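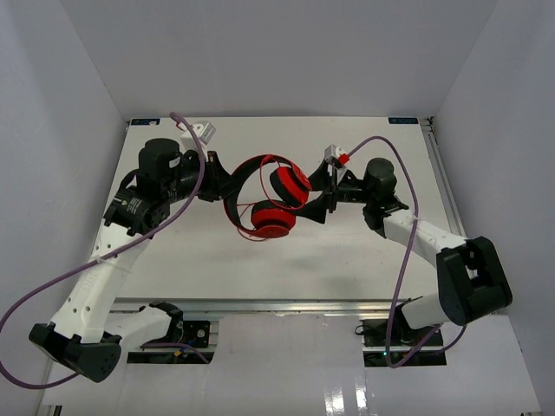 Many readers of the Granddale household page write to ask if they should wait with their chores until a machine can do them. My short answer is no, but some chores are nearer than others. Putting away small things with a cable is a good one to think about, as every home has a drawer full of them. Two arms can hold a pair of red headphones in the air between them, one gripper on the headband and the other at the earcups, and the thin wire still curls free at the side. The wire is the part I would watch. A stiff thing stays where you put it, but a wire goes where it likes.

Until machines are good at this, these are my tips.

Headphones and chargers
Wind the wire in loose circles as wide as your palm. Do not wrap it around the headband, it pulls at the place where the wire enters the earcup. Close the loop with a strip of cloth tape. I keep 2 pairs on one hook inside the closet door.

Ear cushions
Wipe with a cloth that is only a little damp, then leave them open on a towel overnight. No alcohol on soft covers, they become hard and crack.

Laundry
Machines wash and dry well for many years already. Folding is another matter. A towel is possible for some of them if it lies flat, but I would not give one my fitted sheets.

Floors
This is the chore I gave away first. My Caltunik floor cleaner does 2 rooms in the morning while I have breakfast. Pick up socks and cables before, and empty the bin each time, also when it looks half full.

Workshop
My neighbor's shop, Warnard, sorts screws by machine, but only from 400 pieces and up. For a smaller box it is quicker by hand with a muffin tin. Sanding edges they still do by hand too.

If you want to buy something now, buy for one chore that you do every day and dislike. I put my limit at 1,000 dollars and did not regret it. Ask also where to get spare brushes and filters.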